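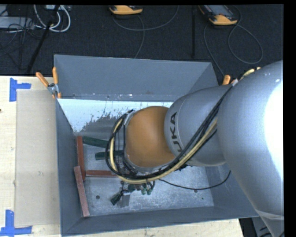 Pladix Putting Mat, Tournament Length

14 shares

The Pladix Putting Mat is a full-length indoor practice surface intended for golf clubs, teaching studios, school programs and private homes. It is supplied by Zikgate as a single continuous roll, with an alignment guide printed along the center line and a raised cup section at the far end. The mat is sold complete. No additional base or underlay is required on a level floor.

The product was developed for players who need to practice distance control as well as direction. Short mats allow a golfer to groove a stroke over a few feet, but they give little sense of how the ball behaves on a longer putt. The tournament length gives enough room for lag putting, and the distance marks at the side of the surface allow a player or coach to set repeatable drills.

Surface and speed

The playing surface is a dense, short-cut pile that has been brushed in two directions during finishing. When the mat is laid with the grain running toward the cup, it plays at a medium-fast pace similar to a well-kept club green in summer. When the roll is turned around and the cup section is moved to the other end, the ball travels against the grain and the pace is noticeably slower. Many coaches use both settings in a single lesson.

New mats may play slightly slow for the first week. The pile settles with use and the pace becomes steady after regular play. Customers who wish to shorten this period may go over the surface with a soft brush, always working toward the cup.

The backing is a heavy rubber compound. It holds the mat flat and keeps it from moving on wood, tile or low carpet. It is not suitable for use on deep carpet, where the ball may drift away from its line.

The cup section

The cup section is a separate ramped piece that joins the end of the mat with a fabric strip. The cup itself is regulation diameter. A reducer ring is included and may be pressed into the cup to make a smaller target, a common drill before competition.

Behind the cup, a low backstop collects balls that are struck too firmly. The backstop may be removed when a coach wishes to measure how far a ball would have run past the hole. The Goltbridge return channel, sold separately, connects to the rear of the cup section and sends holed balls back along the side of the mat. The channel needs no power supply.

What is supplied

1 putting surface, rolled, with printed center line and side distance marks
1 cup section with backstop
1 reducer ring
2 alignment gates
1 storage strap
1 printed drill guide

Balls and putter are not included.

Setting up

Remove the outer wrapping and lay the roll at one end of the room. Release the strap slowly, as the rubber backing is heavy and the roll may open quickly. Unroll the mat in a straight line and leave it flat overnight before first use. Slight waves near the ends are normal after shipping and will relax as the backing warms to room temperature.

Attach the cup section last. Press the fabric strip down firmly along its whole width — a loose corner will turn the ball at low speed.

The mat should be stored rolled with the playing surface facing outward. Do not fold it, and do not stand other equipment on top of the roll.

Care

Vacuum the surface with a suction head only. A rotating brush head will lift the pile and change the pace of the mat. Spills should be blotted with a clean cloth and cold water. Household carpet cleaners leave a film that slows the ball and should not be used.

Golf shoes with spikes of any kind must not be worn on the surface. Damage caused by spikes is not covered under the warranty.

Drill guide

The drill guide was prepared for Zikgate by Hatem Ashour, a teaching professional who coaches juniors and adult club players. It sets out a short routine for each practice session, beginning with gate work from close range and moving back along the distance marks. The guide also contains the Abdelaziz ladder, a scoring drill in which each putt must finish past the previous ball but short of the backstop. A group of players may compete against each other, and a record page is provided at the back of the guide.

Mr. Ashour recommends short sessions on most days over a single long session each week. "A player who counts his holed putts will soon know which distances cost him strokes on the course," he writes in the introduction.

Pricing and orders

The Pladix Putting Mat, Tournament Length, is priced at $629. The Goltbridge return channel is $47. Clubs and schools may apply for trade terms by contacting the Zikgate sales office in writing, giving the name of the organization and the number of mats required.

Orders are sent by freight carrier on account of their weight. A person must be present at the delivery address to sign for the goods. Unused mats in their original wrapping may be returned within the period stated on the order form, with return carriage paid by the customer.

The mat carries a limited warranty against faults in the backing, the pile and the printed markings. Normal wear along the putting line is to be expected in teaching use and is not treated as a fault. Replacement cup sections and reducer rings may be ordered separately.

Prices on this page were last reviewed on 29 January 2020.

6 comments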